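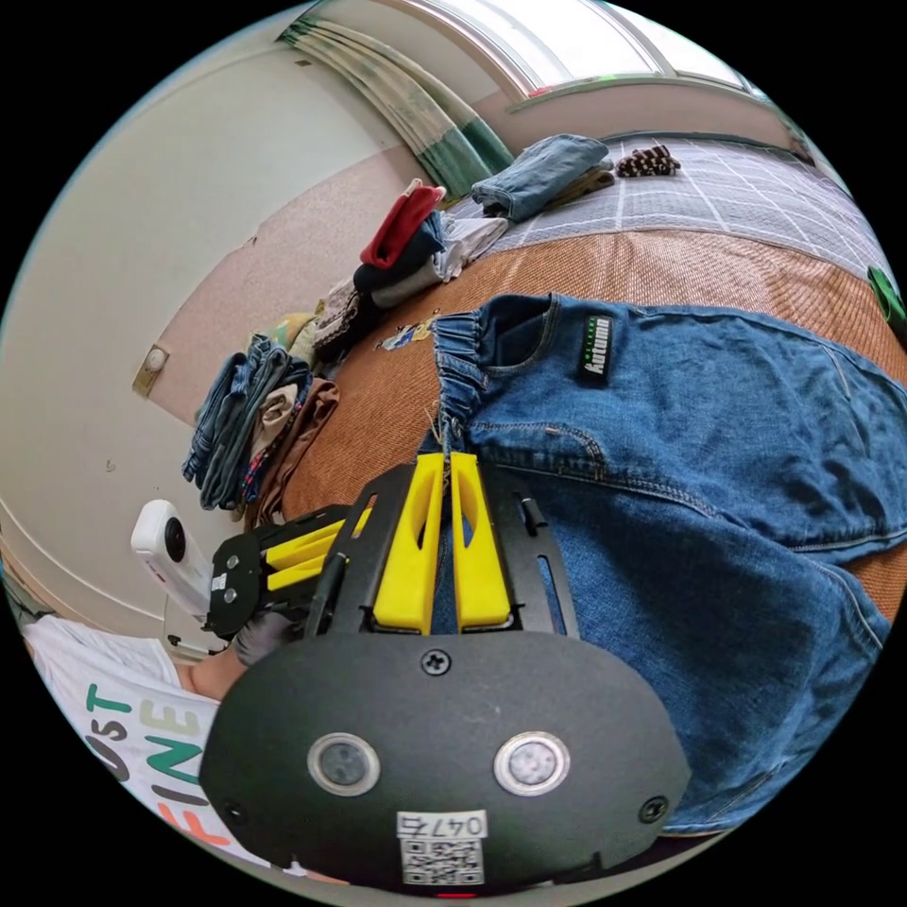
Fig. 1. The pair at work on jeans. Yellow fingertips closed at the waistband, second gripper coming in from the left.

Unit 2: Looking after the hand-held grippers

Okay, so last time we talked about what the pair gets used for, and I promised we'd get to the boring part. I love the boring part. Most of the sessions I've had to throw out went bad before anybody picked up a piece of clothing, and nearly always over something you could have spotted at the bench in a minute or two.

Keep Fig. 1 next to you while you read, I'll keep coming back to it. Find the black housing with the two round silver-rimmed sensors, the one black screw at the top center, and the two smaller ones near the sides. Those three are what I mean by "the housing screws" all the way through.

Before you touch anything

Write down the label number. The one in the figure is 047, printed on the white label next to the QR code. Our bench log goes by that number and nothing else, so please don't write "the left one" (left is whichever hand you picked it up with!). If the label is lifting at a corner, press it flat, and if it won't stay flat, print a new one before the session. I once spent a whole afternoon in August matching notes to the wrong unit thanks to a label that had wandered off on somebody's sleeve.

Then clear a space and lay the pair down with the fingers facing away from you. Power off, cable out if there's one in.

Fingers

Squeeze the fingers shut slowly and look at the tips against a light background. You want them to meet along the tip, with no wedge of daylight on one side. Waistbands are where this shows up first. Elastic pulls back at you, and a pair of fingers with a bit of a gap will hold a T-shirt all day long and then let go of a waistband the second you lift.

If there's a gap, go in this order:

Wipe both tips with a barely damp cloth. Lint packs into the tip and holds the fingers open, denim is terrible for it.
Close again and look again.
Still a gap? Loosen the finger mounts a quarter turn, close the fingers by hand, hold them closed, and tighten while holding.
Still there? Swap both fingers. Always both, a new one against a worn one never sits right.

We get our spare fingers from Egger, and they come in pairs in a little bag, in the second drawer. Put the old pair in the bag the new ones came out of and write the label number on it. I like to look at worn ones side by side at the end of term, call it a hobby.

Now wiggle the frame, the black metal part the fingers stand on. It should feel like one piece with the housing. A tiny click when you rock it usually means a housing screw has backed out. Snug them up by hand with the short driver, top one first, then the sides. Please don't lean on it! The threads go into plastic, and we've already got one shell in the scrap box that I stripped all by myself.

Sensors

Blow first, wipe second. If you wipe first you drag whatever grit is on there across the face. Use the puffer, then the gray microfiber, one pass, straight across. No spray on the unit, ever. If you need a bit of moisture, put it on the cloth.

Check both of them. People clean the one nearest their thumb and forget its neighbor, me included.

Camera and mount

Look at the second gripper in Fig. 1 and you'll see the white action camera sitting beside the mechanism. A camera out to the side like that is happy to turn a little each time it brushes against bedding or the person holding it, and you won't feel it happen. So grip the camera body and try to twist it. If it moves under light pressure, tighten the mount, then redo the alignment check below, even if you did it ten minutes ago.

Lens gets the same treatment as the sensors. Puffer, cloth, done.

Alignment check

This is the Volto card, the stiff one with the grid on it. Stand it up at the mark on the bench, set the gripper in the cradle, open and close the fingers 11 times, and watch the preview. The tips should come back to the same square on every close. If they drift over by a square, go back to the finger mounts. If they jump around with no pattern, it's almost always the frame, so go back to the screws.

Save the check in Plunent under the label number. The upload is slow in the Pristport room, so start it and do your cloth while you wait.

The working surface

Yes, this counts as setup. Run your hand over the bed or table and pull it smooth. A mat with some texture, like the tan woven one in the figure, is nice to work on since clothes don't skate around, but fingertips can catch in a weave. Come in at a shallow angle and close on the fabric, then lift. Check for anything loose as well: hair ties, pins, coins in pockets. Do the pockets. I mean it.

When to stop

Unit 149 on our shelf has now closed over 2 million times going by its log, and it's still fine, so don't retire anything on age. Stop and bring it to me if the fingers stick, if the housing feels warm, or if you've tightened the same screw twice in one session.

For next time

Do the full check on one unit of your pair, swap with your neighbor, and do theirs. Bring both log pages. If the two of you disagree about a gap, leave the fingers exactly as they are and we'll look at them together at the start of class.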